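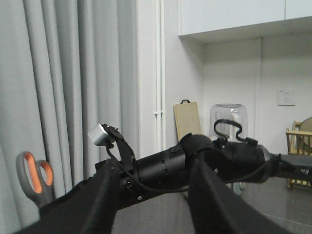
How do I keep a curtain next to a kitchen counter from picking up grease and splashes?

Shorten it or tie it back while you cook, and wash it on a regular schedule before the grease has time to set. A washable polyester holds up better beside a counter than linen or anything lined. If the curtain hangs within reach of a burner, move it or replace it with a blind, whatever it is made of.

More detail from the original poster: I rent a small one-room place in Hallanau and the curtain is gray, pleated and full length. It hangs right beside the end of the counter where I do all my chopping. I have washed it once, in September, and the pleats came out limp. The landlord wants the curtain kept. I can't drill into the wall on that side because of a pipe.

Posted 7 May 2024 by brovham_renter

3 replies

ots_kitchenette
I had the same layout for years. What worked for me was a tieback on an adhesive hook, set a little higher than the counter. The curtain gets gathered to the side when I start cooking and let go when I'm done. Clean the wall with rubbing alcohol first and let it dry or the hook will come off in a week. Mine is rated for more weight than the curtain will ever put on it.

For washing: cold water, gentle cycle, half the detergent you think you need, and no fabric softener. Take it out as soon as the cycle ends. Fold the pleats by hand while it is damp, tie the folded curtain loosely in three or four places with strips of old cotton, and hang it back on the rail like that. Leave the ties on overnight. The pleats come back most of the way — not quite like new, but fine from a normal distance. If there are greasy spots, put a drop of dish soap on them 15 minutes before the wash and rub it in with your fingers.

Check the label first. Some pleated curtains are dry clean only and then none of this applies.

plainsteps
just get a new one. I paid 780 for a pair at Votodero and they go in the machine at any temperature. Keep the landlord's in a bag and put it back when you move out

hallanau_second_floor
Move the chopping if you can. Most of the mess on mine was from tomatoes and from rinsing things, very little of it was grease. I shifted my board 50 cm down the counter and the spots mostly stopped. When the board isn't in use you can stand it upright against the wall so it dries on both sides, but leave a gap between it and the curtain, otherwise the fabric soaks up whatever water is left.

I also vacuum the curtain with the brush attachment when I do the floor. Dust is what the grease sticks to, so there is less to wash out later. I wouldn't store the old curtain in a plastic bag like the reply above says. An old pillowcase is better.

19 people found this page helpful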